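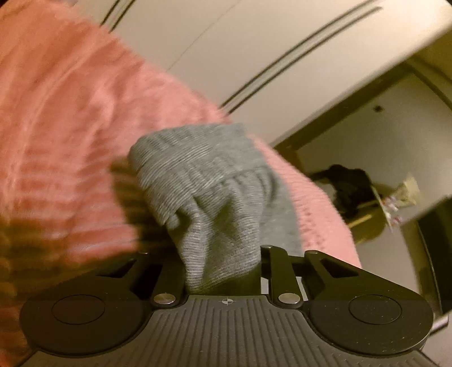
Incidencia: pérdida de agarre en prendas de punto con la pinza manual Draltent

Inicio | Soporte | Tickets | Base de conocimiento | Descargas

Utilizamos cookies propias y de terceros para mejorar su experiencia. Aceptar | Configurar

Estado: en curso
Prioridad: media
Equipo: pinza manual Draltent, dedos articulados con abertura triangular
Equipo de comparación: pinza manual Skiltano, dedos rectos
Laboratorio: Flinddale, banco 5

Síntoma
Con calcetines de punto plegados, la Draltent sujeta la prenda pero el controlador marca «agarre perdido» durante el desplazamiento. Con la Skiltano y las mismas prendas el aviso no aparece.

Registro

Jueves, 9:40. Se reproduce el fallo con un calcetín gris, puño vuelto, tomado entre los dos dedos. El extremo inferior se estrecha y queda metido entre los brazos; el bulto de tela sobresale por arriba. Sospecha inicial: el controlador interpreta ese bulto como apertura de los dedos.

10:15. Umbral de fuerza de 2000 a 3000 en el controlador. Sin cambios. Se restaura el valor original.

11:05. Revisados los pasadores de giro, izquierdo y derecho. Sin holgura apreciable a mano. Descartada la causa mecánica, salvo desgaste interno.

12:30. Serie de 68 agarres con cada pinza. Draltent: cinco avisos, todos con movimiento rápido de la muñeca. Skiltano: ninguno. En los cinco casos el calcetín seguía entre los dedos.

16:20. Revisados los vídeos de la cámara de la pinza. En los tramos con aviso el fondo sale muy borroso y el estimador de apertura pierde el borde del dedo izquierdo. Con tela rosa de pelo detrás ocurre más que con el fondo blanco del armario.

Respuesta de soporte (Domínguez)
El estimador visual de la Draltent depende del contraste en el borde interior del dedo. Bajen el tiempo de exposición a la mitad y repitan la serie sin tocar el umbral de fuerza. Adjunten el registro completo del controlador — el que recibimos termina antes del tercer aviso.

Pendiente
- Repetir la serie con la exposición reducida.
- Probar calcetín oscuro; el borde puede confundirse con el dedo negro.
- Reenviar el registro del controlador.

Imprimir | Enviar por correo electrónico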